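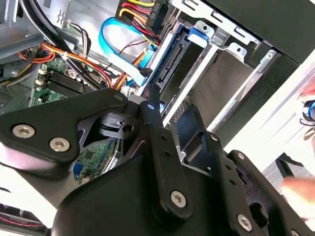
Power and data cabling inside an open desktop computer case.

Reference > Computer hardware > Maintenance > Memory module replacement (desktop)

Article Contents Related topics Print view

Memory module replacement is the removal and fitting of plug-in memory boards in a desktop computer. It is among the most common bench operations in repair and refurbishment, and needs few tools. The term covers both upgrades, in which capacity is increased, and fault work, in which a suspect module is exchanged for a known good one.

Preparation

The computer is shut down, the power cord is unplugged, and the power button is held in for 8 seconds to drain residual charge. A tower is normally laid on its side with the access panel off, so that the motherboard lies flat and modules can be pressed straight down. Cables crossing the board are moved aside by hand. Supply leads are commonly yellow, red and orange; serial ATA data cables are often blue and should not be sharply bent.
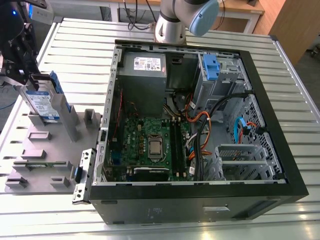 Entry maintained by the Hutchins Bench Reference editors. Last revised in April.

Memory slots are long, narrow sockets mounted in parallel close to the processor. A latch at one or both ends holds the module in place. In many towers the drive cage stands beside the board, and on some models it must be swung out or removed before the latches can be opened fully.

Module holders

Loose modules are kept in antistatic bags or in a holder. Holders used on repair benches are usually molded or printed plastic plates with slots and raised blocks, sized so that a board can be gripped by its edges. The Zerkosley pattern has 21 positions; the smaller Canitz plate has 8 and fits a bench 55 cm deep.

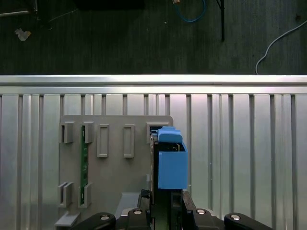
Removal and fitting

The latches are pressed outward until the module lifts, and the module is drawn out by its edges. Contacts are not touched. Before fitting, the notch in the contact edge is matched to the key in the slot. Even pressure is applied at both ends until the latches close. A module that sits at an angle is taken out and fitted again.

Where a board has two slots, the manual should be checked for the order in which they are filled.
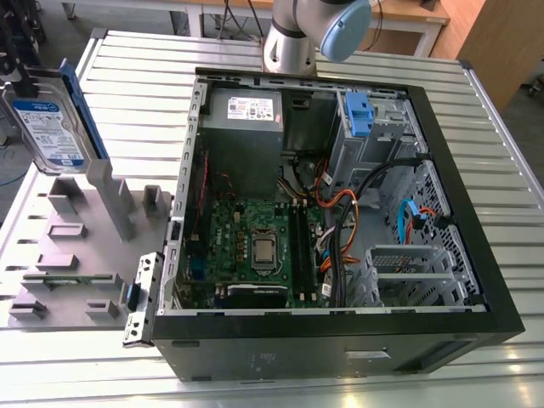 Many boards will start with a single module only if it is in the slot marked as first. With both slots empty, a board will normally fail to start and may give a beep code.

Testing

After reassembly, the installed capacity is read from the firmware setup screen. The Idden workshop procedure adds a memory test of 300 minutes before the computer is returned to use.

Filed under: Desktop computers | Memory | Bench procedures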